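读完一篇讲两座小城怎么重新说上话的长文，想跟你们聊聊

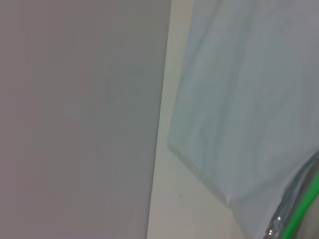
灰与米白之间，一道细细的暗线。

这期本来打算写别的。草稿都起了个头，结果前天晚上临睡前点开一篇长文，想着看两段就关灯，一看看到后半夜，第二天顶着黑眼圈把草稿扔了，重新写这一篇。老读者知道我有这个毛病（对不起，下次还犯）。

文章的作者叫石田枫（Kaede Ishida），讲的是沃斯廷（Vostine）和斯塔尔顿（Stultton）这两座隔河相望的城，怎么在断了29年往来之后，又把渡口开了起来。题目起得很平，叫《对岸》。我第一眼还以为是游记。

先交代一下背景，省得没听过的朋友一头雾水。沃斯廷和斯塔尔顿分属两国，河不宽，天气好的时候站在这边能看清那边人家阳台上晾的床单。早年两边共用一个渡口，也共用一套水闸，后来因为上游水闸由谁来管闹翻了，先是互相召回代表，接着停渡，再后来连电话线都剪了。剪电话线这件事文章里写得特别细，我一会儿再说。

石田没有从签字仪式写起，这一点我很喜欢。她开头写的是一间办公室，在第三个城市，塞特港（Cetport），一栋老海关楼的二层。屋里坐着两拨人，桌上摆着一壶没人倒的茶。会谈定在上午，双方都早到了，早到之后又都不肯先开口，就这么干坐着。最后是沃斯廷那边一个管水文的小科员憋不住了，问了一句：你们那边今年的水位记录，还是用老标尺吗？

对面的人答：还是老标尺。

就这么开始的。我读到这儿把枕头竖起来，知道今晚别想睡了。

之前我对这件事的了解，全部来自新闻里那几十秒：两位领导握手，渡船拉汽笛，岸上有人哭。看的时候也感动，看完也就过去了。可是从剪电话线到拉汽笛，中间那些年到底是谁在忙、忙些什么，我从来没想过。石田把这一段补上了，补得密密实实，有几处密得我得翻回去重看人名。

按她的说法，真正的接触从三年前的9月算起。起头的人是小山达也（Tatsuya Koyama），退休的外交官，两边都待过，两边都得罪过人。他在塞特港养老，每天遛狗，写一点没打算出版的回忆录。有一天他收到一封信，从沃斯廷寄来，没有抬头，只问他还认不认得斯塔尔顿管水闸的那些人。小山说他把信放在冰箱顶上，放了6天才回。石田问他为什么要放那么久，他说：“我得想想自己是不是还愿意再被骂一遍。”

这句话我笑了半天，笑完又觉得心里有点堵。

后面的事情就一点一点往前挪了。头一回见面，什么政治都没谈，谈的是水位。第二回还是水位，外加一点淤泥。我是真没想到淤泥能写得这么好看！原来停渡以后，两边各清各的河道，清出来的泥都往中间那条线上堆，堆到后来河心起了一道浅滩，枯水的时候能看见鹭鸟站在上面。两边地图都不画它，因为画了就得说它归谁。于是一道实实在在的沙洲，在两国官方的纸面上都不存在。技术人员私底下给它起了名字，叫“那个东西”。会议纪要里也这么写：“双方就那个东西交换了意见。”

我觉得这是整篇文章里最妙的一段。外交文件读多了，你会以为所有模糊的措辞都是高手反复推敲出来的，有时候就是一群工程师不知道该怎么称呼一摊泥。

接着说电话线。很多报道里提到“通讯中断”，四个字带过去了。石田找到了当年奉命去剪线的那个工人，已经很老了，住在沃斯廷郊外。他说命令下来的那天下雨，他在杆子上接了测试机，想确认一下是不是这根线，结果听见里头有人在说话，是斯塔尔顿一家面包店在跟对岸的磨坊订面粉。他就挂在那儿等，等人家把面粉订完，说了再见，才下的剪子。石田写到这里一个评论都没加，直接另起一段去写别的了。换了我，肯定忍不住要抒情两百字。所以人家写长文，我写通讯（笑）。

再说谈判本身。全文有164条注释，我没有全看，坦白讲看了前半截，后半截挑着看的。但是注释里藏了不少好东西，建议大家别跳过。比如有一条专门讲会场翻译。两边说的话其实差得不远，老一辈互相能听懂，可是双方都坚持要配翻译，理由是体面。于是每次会议都要多花一倍时间，一方讲完，另一方明明听懂了，还得端着脸等翻译再讲一遍。小山后来说，多亏了这个规矩，每个人在发火之前都白得了一段冷静的工夫。有一次斯塔尔顿的代表听到一半脸都红了，等翻译说完，他喝了口水，说：“我方注意到了。”

我把这条抄下来贴在冰箱上了。家里有青春期孩子的，可以考虑给自己配个翻译。

中间差点黄过一次，这也是我以前不知道的。第二年开春，西村（Nishimura）那家报纸登了一条消息，说双方在秘密接触，标题起得很吓人。西村这家报纸在沃斯廷发行量不小，读者多半是家里有人在停渡之前做跨河生意、后来赔了底朝天的。消息一出，市政厅门口站满了人，一半骂“早干什么去了”，一半骂“凭什么跟他们谈”。沃斯廷市政府当天晚上就发声明，说没有此事。斯塔尔顿那边一看你都说没有了，那就没有吧，把代表叫了回去。

这里石田写得很公道。她没有把那家报纸写成坏人，去采访了当时的编辑，编辑说消息是真的，凭什么不登。她也没有把撒谎的市政府写成坏人，问了发言人，发言人说那天晚上要是承认了，第二天就没有市政府了。两边的话就并排摆着，你自己掂量。我掂量了一早上，刷牙的时候还在掂量，到现在也没个准主意。我当过几年地方记者，按理应该毫不犹豫站在编辑那边的，可是看到后面，又觉得要是那条消息晚登几个月，很多事情会顺得多。这话我以前的主编听见了大概要拉黑我。

停了小半年，又是靠水接上的。那年雨水大，上游要泄洪，斯塔尔顿的水闸如果不提前通知，沃斯廷低洼的那几条街就得淹。可是没有电话线，也没有渡船，官方渠道要绕一个大圈子，绕完水都到了。最后是一个值班员拿着手电筒，站在闸口上朝对岸打信号，打的是老渡工的那套灯语：长短长，意思是“水来，收缆”。对岸居然有人看懂了。一个老渡工的女儿，小时候跟着父亲学过，当游戏学的。她跑去敲了一条街的门。

那几条街后来只泡了地下室。

我读到这里是真的掉眼泪了，承认就承认吧。之后斯塔尔顿的代表团重新回到塞特港，茶还是那壶茶（石田特意问了，真的是同一把壶），这回有人倒了。

再往后就快了。先是恢复了一条电话线，只接两个值班室，规定只许谈水。石田看过通话记录，说头几个月确实只谈水，后来慢慢地开始有“今天水位正常，你们那边下雪了没有”，再后来有人在记录末尾写：“代问你母亲好。”没有谁批准过，也没有谁制止过。等到上面正式讨论要不要“扩大通话范围”的时候，下面早就扩大完了。

渡口重开那天的场面，她反倒写得很短，就三段。汽笛、人群、讲话，一笔带过，然后镜头停在小山身上。小山没有上主席台，也没有收到请柬，自己买了张票，坐头班船过去，在对岸吃了碗面，又坐船回来了。石田问他感觉如何，他说面有点咸。

说完优点，也讲几句不满意的，省得你们以为我收了钱。

一个是斯塔尔顿那边的声音明显少。文章里沃斯廷的人有名有姓有脾气，斯塔尔顿的人多半叫“一位代表”“一位官员”。我猜是那边的人不太愿意留名字，作者自己在后记里也提了一嘴。可以理解，但是读下来多少有点一条腿长一条腿短。那位拿手电筒的值班员，我太想知道他后来怎么样了，文章里一个字都没有。

另一个是钱。重修码头的钱从哪里来，水闸以后的维护费怎么分，这些问题只有一小节，写得像是赶着交稿。可是当初闹翻，说到底就是为了水闸，管水闸就是管钱。现在两边高高兴兴通了船，水闸协议签的还是临时的，到期再议。我不想泼冷水，只是觉得下一次要是再吵起来，八成还是在这个地方。懂行的读者如果有了解的，求求你给我写信，我真的想搞明白。

还有个小小的抱怨，文章里的地图太小了。河道拐了个大弯，哪个闸在上游哪个在下游，我对着看了好几遍还是糊涂，最后自己拿铅笔在信封背面画了一张，画得很丑，但是管用。你们读的时候手边也备支笔吧。

我为什么这么起劲地推荐它呢。这几年看国际新闻，看多了会有一种感觉，好像国与国之间的事情全是几个大人物在一间屋子里拍板，拍完了下面照办。这篇文章里当然也有大人物，也拍了板，但是你会看到板子拍下来之前，有人管标尺，有人管翻译，有人在雨里等一通订面粉的电话打完。我外婆家就在一条界河边上，小时候听她讲过对岸的亲戚，讲到后来总是一句“也不知道还在不在”。我那时候嫌她啰嗦，老是没听完就跑出去玩。读《对岸》的时候，我一直在想她那句话后面，是不是还有别的什么没来得及讲。

好了好了，再写要跑题了。

读的时候有几点小建议。全文很长，最好分两次，第一次读到报纸登消息那里停下，正好是个坎。注释里关于翻译的那条、关于灯语的那条一定要看，灯语那条还附了一张对照表，我照着学了两个，晚上拿手机电筒对着楼对面晃了晃，当然没有人理我。后记可以先看，不剧透。

上期有几位读者来信问，我说的那本讲港口税的旧书哪里能找到。我托人问了，目前只有图书馆有，二手的偶尔冒出来一本，价钱不太像话，不着急的话再等等。还有一位读者指出我把两个海峡的名字写反了，您说得对，网页版已经改过来，谢谢您看得这么仔细，也谢谢您骂得这么客气。

下一期不出意外会把被我扔掉的那份草稿捡回来，写写小国议会里的那些奇怪规矩，比如发言超时要不要罚款、罚的款归谁。如果你恰好在这种地方旁听过，或者干脆被罚过，直接回复这封邮件就能找到我，我每封都看，回得慢一点。

2025年11月3日，写于厨房餐桌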